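The Wotitness Run
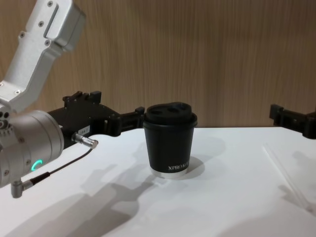
The green light on the wrist.

The drone went down at 5 in the morning, 2 miles short of the Csizmadia bridge. The pilot told the colonel she had never touched the release.

He slid the log across the desk. Line 509 carried her code.

"Somebody typed that in," she said.

"Somebody at Billeo?"

"They had the aircraft in September. I didn't."

He read the line again, then locked the door and picked up the phone.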